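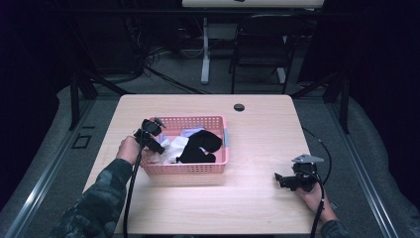 Mirkside Baskets is a small, open set of notes on what ends up in a household laundry basket, how it sits in there and where it goes once somebody finally sorts it. We love this stuff. A basket looks like a jumble until you start writing it down, and then you notice that even a small load has an order to it. Take the pink one with the perforated sides: black cloth crumpled across the right half, white bunched at the left centre, and a bit of pale lavender peeking out near the back. In our notes that load is three colour groups with the lavender marked "behind", and those few words are enough to ask all sorts of good questions. Which piece would you reach for first? Would you take the dark things out together, or just pull whatever is on top?

What's in the set

1744 item rows, one for each piece of clothing or household cloth
161 basket loads, each with its own load number
18 households, all in Pirthorpe and all using their own baskets
575 rows marked as socks, paired or single

Everything is in plain comma-separated files, so you can open them in any spreadsheet program. There is nothing to install.

Files

loads.csv – one row for each basket load
items.csv – one row for each item, linked to its load
baskets.csv – shape, colour and side pattern of each basket
words.txt – the word list we used for cloth types and colours
changes.txt – corrections since the first version

Columns in items.csv

load: the load number, matching loads.csv
item: the order the piece came out of the basket, starting from 1
kind: sock, top, bottoms, underwear, towel, cloth or unsure
colour: the main colour, in everyday words
place: top, middle, bottom, behind or side
state: crumpled, bunched, rolled, flat, folded or inside out
tangled: yes or no
went_to: pile, drawer, line, mending, rag bag or back in the basket

"Back in the basket" was a late addition and it's one of our favourites. Plenty of items get picked up, looked at and dropped straight back in, and the early version had no way of saying so.

Colour words

We kept these deliberately homely. Grey is grey, whether it began life as grey or got there after years of washing with the darks. Lavender, lilac and mauve gave us a fair bit of grief, so all three are now written as lavender, with "pale" or "dark" in front where it helps. Navy and black are separate colours, but please treat them gently. Under a warm kitchen bulb they are very hard to tell apart, and some households sorted at night.

If an item has a pattern, the colour column holds the background colour and the pattern goes in the notes. Stripes are the exception. A striped item is just "striped", with the colours listed in the notes in order of width.

How the notes were made

Each household filled in paper sheets designed by Drullus, a small home-economics studio that also typed them up. The basket went on a table or bench at a comfortable height, with enough clear space beside it for piles. The person sorting wrote a line on how the load looked before anything came out, then filled in a row as each piece was lifted clear.

We asked people to leave the basket alone beforehand. No fluffing, no tucking the embarrassing things underneath! Folding was up to them. Some folded each piece as it came out, and some sorted the lot into heaps first and folded at the end, so loads.csv has a column called fold_when with the values each, end and never.

Loads came in during July, and that shows. There are a great many thick socks and hardly any swimwear. A summer round would be a lovely thing to have next to this one.

About the baskets

It would be easy to skip baskets.csv, but please have a look. The basket changes the sorting more than we expected. Perforated sides let you see a little of the lower layers, and people working from those baskets often wrote down a colour before they had reached it. Soft fabric hampers slump, so "side" and "bottom" mean nearly the same thing in those loads. Wide, low baskets spread everything out and have the fewest items marked as tangled.

Small extras such as clips, tabs and handles are in the notes column if the household mentioned them. They haven't been filled in evenly, and a blank there tells you nothing either way.

Words we had to agree on

Crumpled means squashed with no clear centre, like a top pulled off and dropped.
Bunched means gathered into a lump, often with one part sticking out.
Rolled means turned around itself, usually on purpose. Paired socks tucked into a ball are rolled.
Tangled means that lifting one piece brought another along with it.
Unsure is a perfectly good answer. A dark bit of cloth in the middle of a pile might be a sock or the sleeve of something much bigger. If it was still a puzzle once it was out, it stayed unsure.

Known gaps

Bed sheets were left out because they swallow everything around them, pillowcases included. Baby clothes are in the set but are written up as tops and bottoms, which makes a mess of any question about size. Two households swapped baskets partway through, so don't use the household number to look up the basket – use the load number, which is correct in every file.

Single socks are counted as single within their own load only. A sock marked single may well have its partner in a later basket, and we have made no attempt to reunite them.

The place column is the weakest of the lot. Once three or four pieces are out, the pile settles and "middle" turns into "top". Place is meant to record where the piece was before the sorting began, but a few sheets clearly followed the pile as it shifted. These are marked with a "p" in the notes.

Good uses

Planning a sorting bench, writing a chore lesson for school kids, testing a word list for household cloth, or simply finding out whether your own basket is normal. The Delić laundry room in Pirthorpe pinned up our list of item kinds above its folding table, and the list of places things can go came back with "mending" pencilled in. We added it straight away.

Please don't use the set to work out how often people wash. The loads are not spaced evenly, and keen households sent in far more than the others.

Sharing and corrections

You're welcome to copy, change and pass on the files as long as you keep the name Mirkside Baskets with them and say what you changed. If you find an error, send the load number, the item number and the wording you think is right. Corrections go into changes.txt with the old value kept beside the new one.

New loads are very welcome too. Use the same columns, leave the basket as you found it, and write "unsure" as often as you need to.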